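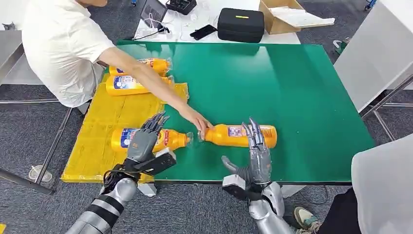 Need opinions on table pads, going nuts here. Dining table is coming back from the refinisher in December and I am NOT letting it get wrecked again. It's a Jusetti, my grandmother's, leaf in the middle, and the old finish had white rings all over one end. Up to now I've never bought a real pad for anything. The green table gets a yellow padded sheet thrown over the left side and that's it, you can see how it wrinkles up and hangs over the front, and anything round you lay on it just finds a wrinkle and sits in it. Fine for a table I don't care about. Not fine under a plate of spaghetti. So do I get a custom cut pad, a roll of the felt backed vinyl, or glass? Budget is flexible but not stupid.

posted by ringaroundthetable

----

maplebench
Joined a while back, 2 posts today already, sorry

Custom. Had ours 10 years. Folds up, goes in the hall closet, felt on the bottom, vinyl on top. Tablecloth over it and no one knows. Measure twice, they do not take them back if you mess up the corners. Ask me how I know. Ok don't, it was the corners.

----

Quietsaw

Glass. Every time. Wipe it, done. You paid for the refinish so you'd be able to see the wood right? Then why cover it with a gray mattress

----

ringaroundthetable

Glass scares me. Two kids. Also the leaf, do you get a second piece of glass for the leaf or what

----

Quietsaw

Second piece yes. You get a seam. Seam is a crumb trap, I'll admit that. Kids have never hurt mine, it's tempered.

----

oldfinishfan

Please don't put glass on a fresh finish!!! New finish needs to breathe for a while, ask the refinisher how long, mine said a couple months at least and I did not listen. Glass stuck down in two spots and when we lifted it the finish came up with it. Looked like a skin disease. Little clear bumpers help but then water gets under and sits there all night and you don't see it till morning.

What finish are they using? That matters more than the pad imo. Lacquer and oil are not the same animal.

----

ringaroundthetable

They said Hemus satin something. Varnish I think? It's on the quote but the quote is in the car

----

oldfinishfan

Go get the quote lol

----

ringaroundthetable

Ok it's raining but fine. "Hemus satin, 2 coats, rub out." That's all it says.

----

oldfinishfan

Call and ask if it's a varnish or a lacquer. If lacquer then no vinyl touching it, ever. Vinyl has softener in it that gets into lacquer and makes it gummy. This is the thing with cheap tablecloths and place mats and the feet on toasters. You lift it one day and there's a print.

----

tuesdaycasserole

wait the feet on toasters?? is that what happened to my sideboard

----

oldfinishfan

Probably. Sticky little circles? Kind of dull?

----

tuesdaycasserole

yes four of them. I blamed my husband for like a year

----

Linseed_Larry_Not

Everybody is overthinking this. It's a table. I eat on a bare oil finish top, no pad no glass no cloth, and when it gets a mark I rub more oil in on a Sunday and move on with my life. Marks are what a table is for. There's a table at the historical house in Fleury with 1768 carved on the apron and the top looks like the surface of the moon and people drive hours to look at it.

----

Quietsaw

People drive hours because it's from 1768. Nobody's driving to see spaghetti rings from last year

----

Linseed_Larry_Not

Give it time

----

maplebench

Also that one's roped off so I doubt anyone's having spaghetti on it. Anyway OP has a varnish or lacquer top that was just paid for, "rub more oil in" is not advice for that. You can't spot fix it the same way, you get a shiny patch.

----

Linseed_Larry_Not

Fair about the shiny patch. I still say strip it and oil it next time.

----

ringaroundthetable

There is not gonna be a next time, the refinish was some 2000 dollars with the chairs. My husband does not know the chairs were in that number. Moving on.

Called them. Varnish. The guy on the phone was kind of short with me but said varnish, said wait a few weeks before anything heavy sits on it, and said no plastic directly on top. Didn't say anything about felt.

----

oldfinishfan

Varnish is good news. Felt is fine once it's hard. Press your thumbnail in somewhere underneath, on an overspray bit, if it dents it isn't ready.

----

hemlinehattie

I sew so I went a different way, made my own. Cotton batting, thick one, between two layers of flannel, quilted in a grid so it doesn't shift. Cut it an inch shorter than the top all around and put the cloth over. Whole thing goes in the wash. Won't save you from a hot casserole, need trivets for that, but plates and forks and homework, yes. The trick with wrinkles is the grid. If you leave it unquilted or the lines are too far apart it bunches after the first wash and then you've got hills. Your yellow one would drive me up a wall btw.

----

ringaroundthetable

It drives me up a wall too! It was cheap is all I can say for it. Do yours slide around on the finish?

----

hemlinehattie

A bit. Flannel on satin is ok, flannel on glossy is a skating rink. I put a ribbon tie at each leg. Ugly but under the cloth so who cares

----

Quietsaw

So now you have a table, a blanket, ribbons, a tablecloth, and trivets. vs one (1) piece of glass

----

hemlinehattie

And yet mine doesn't make a noise like a diner when you set a fork down

----

tuesdaycasserole

ok the noise is real. my sister in law has glass and sunday dinner there sounds like a dish pit

----

padded_room_44

Want to put in a word against the custom ones or at least against Dollden. Ordered from them, filled in the whole template, traced the corners on the paper they send, mailed it. Pad came and the hinge side was a half inch fat so the two halves don't lie flat where they meet. There's a ridge down the middle of every dinner. Glasses lean. Called, got told it would "relax". It has not relaxed. It's been through a summer.

----

maplebench

Ours is a Dollden! Zero problems. Did you store it flat or standing up? Ours said flat only

----

padded_room_44

Standing, behind a door. Nobody told me flat. But it had the ridge out of the box so that isn't it.

----

maplebench

Ok then yeah that's a bad one. I'd have sent photos and been a pain about it.

----

padded_room_44

I was a pain about it. Got a coupon. For another pad.

----

ringaroundthetable

lol. ok so that's one good and one bad for Dollden. Anybody use the stuff off the roll from the fabric store? The one with the fuzzy back. Like a quarter of the price

----

tuesdaycasserole

have it. it's ok. smells for a week, hang it outside first. creases from being folded at the store never really come out so ask them to roll it on a tube. cuts with kitchen scissors. it's thin tho, I would not trust it w/ anything hot, and if it rides up at the edge the kids pick at it. mine is bald on one corner

----

oldfinishfan

The fuzzy side is fine against varnish. Just make sure it's really fuzz all the way to the edge and no vinyl wraps under. And take it off every now and then. Grit gets under there and then every time somebody leans on the table it's sandpaper. I've seen more scratches from under pads than from no pad at all.

----

Linseed_Larry_Not

Thank you. That's what I've been saying

----

oldfinishfan

That isn't what you've been saying at all

----

hemlinehattie

Heat is the one to worry about anyway. White rings are usually heat or steam, scratches you can live with. Whatever you get, trivets on top of it. A pizza box straight out of the car will do it, right through a tablecloth.

----

ringaroundthetable

It was a pizza box. The one end. It was absolutely a pizza box.

Ok where I'm at: bare for the first few weeks with nothing on it (eating in the kitchen, everyone will live), then homemade flannel one for every day if I can get my machine to go thru that many layers, and maybe a custom for holidays later when nobody is looking at the credit card. Hattie what needle do you use

----

hemlinehattie

Jeans needle, walking foot if you have one. Long stitch. Start from the middle and go out or it creeps on you. And prewash the flannel, twice if it's a dark color, you don't want dye on that varnish

----

Quietsaw

When the machine jams the glass guy is open Saturdays

----

ringaroundthetable

Noted. Do I need to prewash the batting too or just the flannel?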